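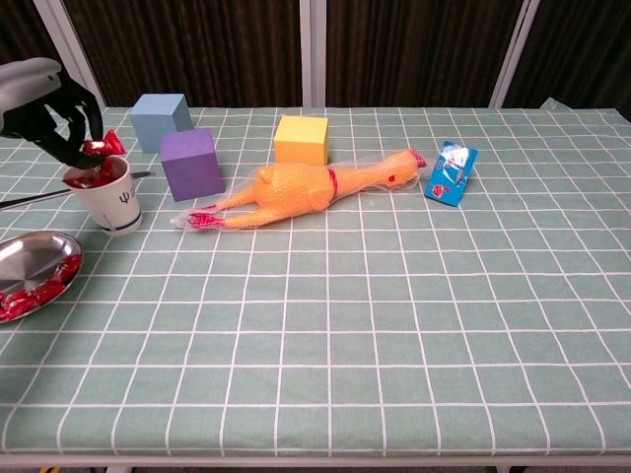

Hats for people who think they can't wear hats
Speaker notes, Cukholm Winter Clothing Fair, Saturday, November 27, 2021

Slide 1. Welcome
Wait for the coats to settle. Ask who came in wearing a hat. Ask who has one at home they bought on vacation and wore until the airport. Same people, usually.
Say who I am: I run the hat counter at Tumano, so I have an interest in you leaving here with a cold head.

Slide 2. A hat is a size before it is a style
Most bad hats are good hats in the wrong size. Tape goes across the middle of the forehead, just above the ears, and over the bump at the back. Snug, no squeezing. Do it twice. If the two numbers disagree, you were flattering yourself on one of them.
Hair counts. If you plan to wear it up, measure it up.
Pass the tape measures out now. Want them back. (Said this in June as well, and am now on my second set.)

Slide 3. Felt
Wool felt: cheaper, stiffer, sulks in heavy rain. Fur felt: lighter, takes weather better, costs what it costs. Hand around the Curia fedora and the Jugah one with the wide brim. Pick them up by the brim. The pinch at the front of the crown is decoration, whatever the movies taught you, and it will crack if you use it as a handle.
If someone asks about price: the Jugah is $164. Let the silence happen.

Slide 4. Brim and crown
Brim about as wide as your shoulders will forgive. Tall crown adds height, and everyone in the back row sees less of the theater. Glasses wearers: try it on with the glasses.
Skip the face shape chart unless asked. I have never met an oval person.

Slide 5. Knit caps and berets
A beret has no front, so stop looking for it. Pull it on like a shower cap, then push to one side. Knit caps stretch; buy the one that feels a little tight. Hand wash, dry flat.

Slide 6. Keeping it alive
Brush counterclockwise, soft bristles. Store upside down on the crown. Never on the car's back shelf in summer.
Wet felt dries slowly, at room temperature. No radiator, no hair dryer.

Questions. I have up to 17 minutes before the scarf people need the room. Collect tape measures at the door.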